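致Sitiler基金会项目组:Eruvitz社区垃圾减量计划阶段汇报

各位好!

又到交作业的时候了。上次那份汇报你们回信说“数据表太多,想听听现场到底什么样”,所以这次我把表格全都放到附件里去了,正文就当是我坐在你们办公室里跟你们聊天,想到哪儿说到哪儿,顺序有点乱,请多包涵。

先说总的情况。维拉小区(就是申请书里写的Villanueva,我们平时都叫维拉,叫顺口了改不过来)的试点已经走完4个月,报名的住户现在是116户,比申请书里定的目标多,多出来的主要是二号楼的人。二号楼当初是我最没把握的一栋,租户多,搬进搬出频繁,楼道里的通知贴上去两天就被外卖单子盖住了。结果五月份楼下那家早餐店的老板娘自己先用起来了,把豆渣和鸡蛋壳分得清清楚楚,每天早上排队买豆浆的人都要看一眼她门口那个绿桶,问两句。后来报名表就不够用了,我又回去印了一沓。这个渠道我们在计划书里一个字都没写,纯粹是运气好,不过下一期我打算正经把沿街店铺写进去。

再说厨余这条线,也是花钱最多的一条。

堆肥箱用的是Joka的那款中号,3个,放在自行车棚后面的空地上。选位置这件事来来回回扯了很久,一开始想放花坛边上,离水龙头近,冲洗方便,可是一楼有两户窗户正对着那里,人家不愿意,换我我也不愿意。车棚后面背阴,通风还行,缺点是要拎着桶多走一段路,下雨天地上那一截泥特别烦人。我们铺了一排旧地砖,是物业仓库里翻出来的,花色不齐,但走起来舒服多了,有几位阿姨还夸好看。

六月那阵子出过一次比较严重的味道问题,这个我在邮件里简单提过,这里说详细一点。当时天热,西瓜皮一下子多起来,水分太大,中间那个箱子整个闷掉了,一开盖子酸味直冲脑门。投诉电话当天就打到物业。我们停投了一个星期,把箱子里的东西全部翻出来,掺了锯末和撕碎的纸箱,一层一层重新码回去。锯末是从附近做柜子的小厂要来的,人家巴不得我们拉走。翻堆那天我穿错了鞋,那双鞋后来没救回来(放心,不会报销的)。处理完以后味道就下去了,之后整个夏天只有过一两次轻微的酸味,多加点干料就好。现在箱子旁边固定放一袋锯末和一把小铲子,投一次盖一铲,牌子上写得很大。绝大多数人都会照做,小朋友尤其积极,有的还多铲两下。

第一批肥料在八月底出来了。颜色很深,捏在手里散散的,闻着像下过雨的树林子。我们筛了一遍,粗的倒回去继续沤,细的装成小袋放在门卫室让大家随便拿,一个晚上就拿空了,第二天还有人来问我是不是藏了。养兰花的那位爷爷嫌它太肥,养辣椒的几家高兴得不得了,群里连着好几天都在晒辣椒。

说实在的,肥料到底值多少钱我没算过,算出来肯定不好看,光是箱子的钱就够买好多袋现成的了。但是住户看到自己扔的东西变成了能用的东西,后面再跟他们讲分类,他们听得进去。这个变化我在别的小区做讲座的时候从来没有碰到过,那时候讲得口干舌燥,下面的人就等着领洗衣液。

培训这块,这一期做了14场,比计划里排得密。前几场是老办法,放幻灯片,讲四分类,讲完提问发小礼品。效果怎么说呢,来的总是那几张熟面孔,而且他们本来就分得很好,根本不需要听我讲。后来改成在单元门口摆张桌子,晚上六点半到八点,正好是大家下班倒垃圾的时间,谁路过就聊几句,也不讲课,就看看他今天拎下来的袋子里有什么拿不准的。拿不准的东西真是五花八门:用过的烘焙纸、茶包、猫砂、湿巾、粽叶、玉米芯、那种一面塑料一面纸的药袋……我回去查了好多,有的查完还是不敢打包票,最后干脆印了一张“拿不准清单”,贴在每个单元的电梯里,查到一条补一条。这张单子现在比我们正式的宣传页受欢迎得多,有人拍了发给外地的爸妈。要提醒一句的是,各地的投放要求不完全一样,所以我在最下面加了一行小字,说只适用于本小区,免得发到外面去误导人。

粽叶的事情值得单独讲讲。端午前后,厨余箱里粽叶多得吓人,纤维又长又韧,沤了一个多月拿出来还是好好的一片叶子,把铲子缠得动不了。现在统一请大家把粽叶放到其他垃圾那边,玉米芯和大骨头也是一样处理。明年端午之前我会提前在群里发通知,顺便准备一个专门的筐。

然后是家里面的垃圾桶。

这个问题是在做入户的时候才慢慢看明白的。我们原来以为只要楼下的桶摆好了,家里自然会跟着分,进到人家家里一看,多数人就厨房一个大桶,什么都往里倒,临下楼了再在垃圾桶前面现挑现拣。擦过嘴的纸巾、揉成团的草稿纸、水果标签,混在剩菜里就再也分不出来了,堆肥箱里捞出来的杂物有一大半是这种小东西。所以我现在逢人就推荐在书桌或者餐桌上多放一只小桶,带盖的,巴掌大就够用,纸团纸巾顺手一扔,晚上倒到其他垃圾里去。桶小,满得快,也就倒得勤,夏天不容易招小飞虫。有一家的小孩在桶上贴满了恐龙,说是喂恐龙吃纸,他妈妈讲从此以后书桌底下再也没有纸团了。

买什么样的我不挑,翻盖的、摇盖的、按一下弹开的都行。我个人偏爱翻盖,盖子能立得住,一只手就能扔;摇盖的那种用久了盖板上总是沾东西,洗起来麻烦。颜色随便大家喜欢,浅色的脏了看得见,反而会常擦。
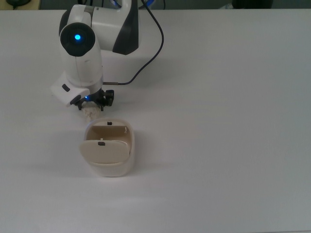
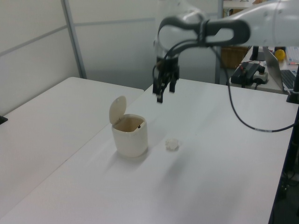 第二、三张:桌面小桶,米白色,带盖 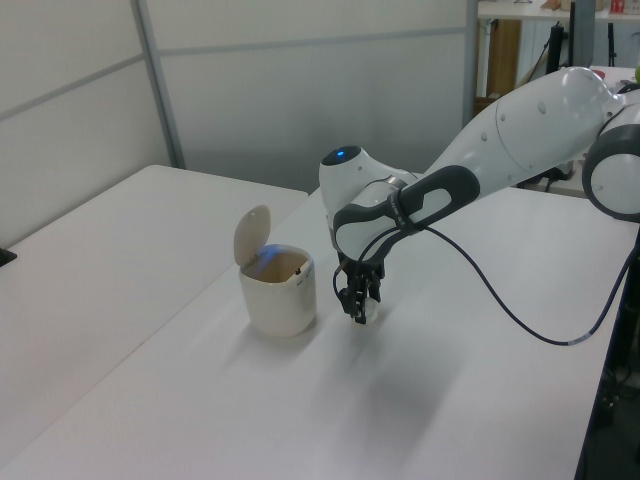
小桶这笔钱本期预算里没有,我也没有动别的科目去买,都是住户自己掏的腰包。下一期我想申请一点点,给租户和独居老人各发一只,数量和单价写在附件的预算表里,你们看看合不合适。不批也没关系,我们还有个备用办法,就是用洗干净的奶粉罐,难看一点,密封性倒是真好。

入户本身我也想多说几句。原计划是每户走一遍,填一张问卷。走了没几天就发现问卷太长,站在人家门口问二十分钟,汤都凉了,谁心里都不痛快。后来我把问卷砍到只剩一面纸,先问最近有什么烦心的(跟垃圾有关的!),再问别的。老人家话多,问一句能讲半个钟头,从垃圾讲到楼上漏水,再讲到孙子考试,我也就听着。这些内容没法填进表里,但是很有用,比方说我就是这样才知道三号楼的晚班住户有好几位是半夜十二点以后才倒垃圾,那时候投放点的灯早就关了,黑灯瞎火的当然分不清楚。跟物业说了以后换成了感应灯,花费不大,由物业出的,我在这里谢谢他们。

也有不顺利的地方,得老老实实跟你们交代。

第一件是旧衣回收。申请书里写了要在小区里设一个固定的旧衣点,到现在还没有做起来。联系过的几家回收方,有的要求一次攒够一大车才肯来,有的来过一趟之后就不接电话了,而且衣服拉走以后到底去了哪里,没有一家能给我拿出像样的记录。我不太愿意让住户把衣服交出来之后落得个不明不白,所以宁可先放一放。九月份我会再谈两家,如果还是谈不拢,我会来信申请把这部分经费调整到厨余的过冬改造上,具体怎么调请你们来定。

第二件是称重。你们要求每次清运都有重量记录,这个我一直做得磕磕绊绊。秤是好秤,问题出在清运车来得太早,有时候凌晨五点就到了,我要是没起得来,那天的数就空着。附件里有空格的日子都是这个原因,我没有往里面估数填数。现在跟清运的师傅商量好了,他到了先在本子上记一笔桶数,我白天再补量一次剩下的,虽然粗,总比空着强。

第三件是楼下的公共投放点,纸箱堆放区总是溢出来。网购旺季一到,纸箱几乎能堆到人的腰那么高,不压扁就扔的占了多数。我试过贴提示,没什么用,试过放一把裁纸刀,第二天刀就不见了。目前最管用的居然是收废品的大叔自己站在那里喊一嗓子。可惜他不是每天都在。这个问题我还没有想出好办法,你们资助的别的社区如果有经验,麻烦介绍给我,我很愿意跑一趟去看看。

钱的方面,到这一期为止没有超支,培训物料那一项还省下来一些,主要是因为礼品不发了(洗衣液真的好贵)。省下来的部分我想用来给堆肥箱做保温,去年隔壁小区的箱子一入冬就停工,开春的时候硬邦邦一坨,重新启动花了好久。我打听到的做法是外面包一圈旧棉被再套防雨布,听着土,试试看吧。棉被已经在群里征集了,响应热烈得过了头,目前我家阳台上堆着好几床,再多就真放不下了。

接下来这段时间的安排大致是这样:先把沿街的店铺跑一遍,早餐店那位老板娘答应带着我去,她人头熟,我一个人去多半要吃闭门羹;入冬之前把箱子包好;晚上门口的摊子照摆,天黑得早了就往前挪半个小时;“拿不准清单”出一个新版,字号放大,老人家反映现在的看着费眼。另外小学那边主动来问能不能带学生过来看堆肥,我是很想答应的,只是车棚后面地方窄,一个班的孩子站不下,可能得分批,还在跟老师商量时间。

票据的扫描件、称重记录和预算表都在附件里,原件我另外快递过去。要是哪张票看不清楚就直接打电话给我,白天我多半在车棚后面翻堆,手上脏,接得慢一点,多响几声我就来了。

Eruvitz社区垃圾减量计划 驻点负责人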